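Cleaning and Disinfecting Nipple Drinker Lines Between Flocks

Biofilm builds up inside drinker lines during every flock. It shields bacteria from daily chlorination, clogs nipples and lowers flow at the far end of the house. The procedure below applies to closed nipple lines in floor and aviary houses. It does not apply to bell drinkers.

Start once the birds are out and before the house is washed.

Equipment
Line cleaner suitable for your pipe material
Stock tank and dosing pump
Pressure flush unit or high-flow bypass
Test strips for the product in use
Measuring cup and stopwatch
Gloves and eye protection

Step 1. Remove or bypass the filter and the pressure regulator. Most regulators restrict flow too much for a proper flush.

Step 2. Open the end-of-line drain and flush each line separately until the water runs clear. A line 35 meters long normally needs several minutes. Flushing two lines at once halves the velocity and leaves sediment behind.

Step 3. Mix the cleaner at the label rate. Never combine an acid product with chlorine. Fill each line until the test strip at the drain end shows full strength, then close the drain.

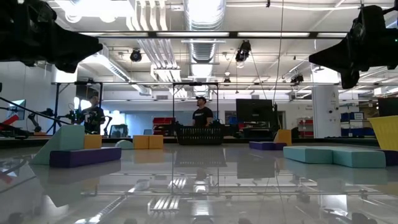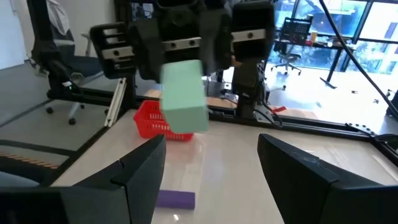
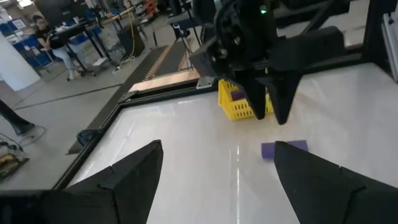
Njoroge Nyanda wrote in that on his Kesdale houses the strips read full strength at the drain while the standpipes still held plain water, and he now bleeds each standpipe before closing up. Add this to Step 3 if your lines have standpipes.

Step 4. Trigger nipples along the whole line so that the solution reaches the pins. Leave it to stand for the contact time on the label. Do not let it dry in the line.

Step 5. Flush again with clean water, one line at a time. Test at the drain until no product is detected.

Step 6. Refit the regulator and install a new filter cartridge. Check flow at the first, middle and last nipple by holding each one open over the cup for 30 seconds. Replace any nipple that drips or delivers less than its rated volume.

Step 7. Drain the lines if the house will stand empty. Refill and flush once more on the day before placement.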